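Subject: Re: [branilar-data] episode length and reset policy

On Monday the Tivik list wrote:
> We are at 180 episodes for the toy kitchen task and the policy still
> stalls before the grasp. Should we keep collecting the same way, or
> change the resets first?

Change the resets first. In the Sorham set we had 500 demonstrations with nearly identical starts, and the policy learned one approach path.

Wrist view, small pieces on the board:

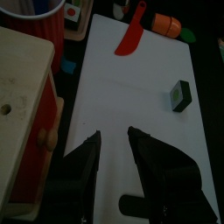 Do you drop episodes with a failed first grasp?
We keep them if the operator recovers within 15 seconds, and tag the retry so it can be filtered later.

On object placement: we now draw position and angle from a list before each episode. Operators left to themselves drift back to the same spots – you can see it in a plot of start positions.
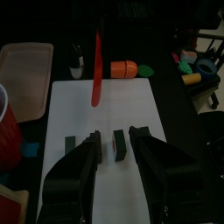

The list is a plain text file, one row per episode, and the row number goes into the episode metadata. If a row is skipped, log it as skipped and do not reuse it. Amaral's loader expects the numbers to be unique.

Please also check time sync between the wrist and fixed cameras. Episode 2205 had an offset of several samples, and the training loss did not show it.

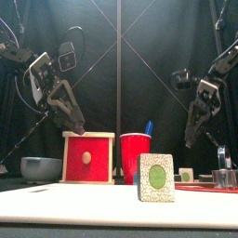
Fixed camera: both arms, red box and cup at center, bowl at left.

The loader patch is on the February branch. Review comments to the list, please.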